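Kotgate Shared Kitchen – Stores and Equipment Meeting
Minutes of the meeting held on 2019-03-25
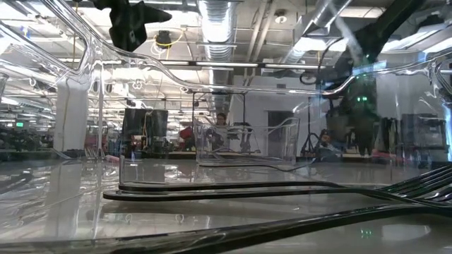
1. Previous minutes
Agreed as a correct record, with one change. Item 6 should read "lids to be ordered separately", as the supplier does not sell bins and lids as a set. Jamila Sultana to correct the master copy.

2. Clear bins
The move from white tubs to clear plastic bins in the dry store is under way. The rectangular bins fit the lower shelves with a gap at the back, and the gap is to be left free for airflow. The larger bins with rounded corners do not fit two deep. It was agreed to keep these on the floor rack and to use them for flour and rice only.

Stacking was discussed. The thin-walled bins bow when filled to the top and stacked. A maximum stack height of 2 was agreed for thin-walled bins. The heavier type may go to 4 if the lids are on and closed.

Total clear bins to be held in store once the order is complete: 81. The figure includes spares. It does not include the tubs on loan to Bovia, which are to come back in May and will be checked for cracks before being put on the shelf.

3. Labels
Paper labels come off in the dishwasher and leave glue behind. Two options were put forward:

Card slipped into a clear clip-on holder.
Wax pencil written straight on to the wall of the bin.

The clip-on holder was preferred for the dry store. Wax pencil is to be used in the cold room, where the holders have been falling off. Contents and date only. Initials are no longer required.

It was noted that some users are writing on lids. Lids get swapped between bins and must not be written on. A notice will go up by the sink.

4. Serving tools
The black serving tools were reviewed. Forks with curved tines are catching on the edge of the drawer and several have bent tips. Agreed that long-handled tools will be laid flat on the second shelf, handles to the left, and that short ones stay in the drawer.

Nylon tools are not to be used on the hot plate. Any tool with a melted or rough edge goes in the reject tray and is written in the book. Replacement stock is to come from Gerkirico under the existing account.

5. Washing and drying
Clear plastic is showing fine scratches from the green scouring pads. Soft cloths only from now on. The pads are to be kept at the pan sink and used for nothing else.

Drying upside down on the steel rack leaves a line of water inside the rim. Bins are to be tilted against the back rail and turned once before being put away. Lids are to be stored separately until both parts are fully dry. A question was raised about whether the drying rack is large enough on busy days. No decision – to be looked at again once the full number of bins is in use.

6. Sorting surface
The grey top marks easily and shows every smear. It was agreed that it should be wiped down with the mild spray before and after each sort, then dried with a cloth. Heavy bins to be lifted and put down, and not dragged across.

Sorting is to be done in this order: tools, small bins, large bins, lids. Items of unknown origin are set to one side and dealt with at the end.

7. Costs
A quote has been received from Kanagaratnam for bins, lids and label holders. The price holds until the end of May. Spending limit for this order set at 300 pounds, including delivery. If the total goes over, the label holders are to be taken off first and bought later.

A second quote was suggested. The meeting did not think it was needed at this level of spend.

8. Any other business
The key to the dry store is sticking. Graphite powder to be tried before a locksmith is called.

The scales read slightly high at low weights and should not be used for yeast or spices until they have been checked.

Recycling of cracked bins: the resin code is moulded into the base of most of them. Those without a code go in general waste.

9. Actions
Jamila Sultana – correct the previous minutes, place the Kanagaratnam order, put up the notice about lids.
Stores rota – move long-handled tools to the second shelf, clear the drawer, start the reject book.
Kitchen rota – remove scouring pads from the plastics sink, replace with soft cloths.
Carried forward – size of drying rack.

Next meeting to be held after the Bovia tubs have been returned.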